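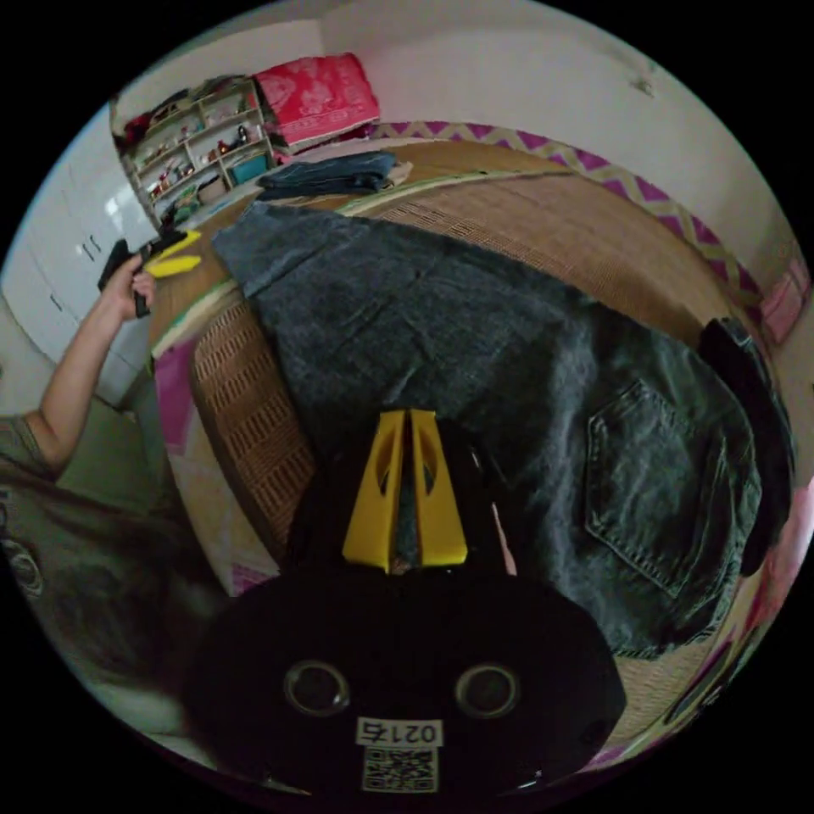
October, notebook, 4 pm

Back on the Saliba agency files! Sorted 146 payslips from the Raritska depot (my eyes hurt) and 19 of them have no holiday pay line at all – all agency, not one direct hire. Brokomo's contract says equal pay after 12 weeks, so I want to check start dates next.
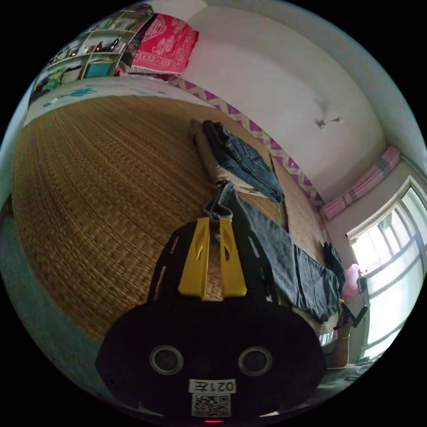
Dark trousers on the mat.

Union rep wants copies before the hearing. Ask Otine for the missing rotas.

Recent entries
- Otine rotas, part 2
- Who counts as staff?

2 comments | Back to top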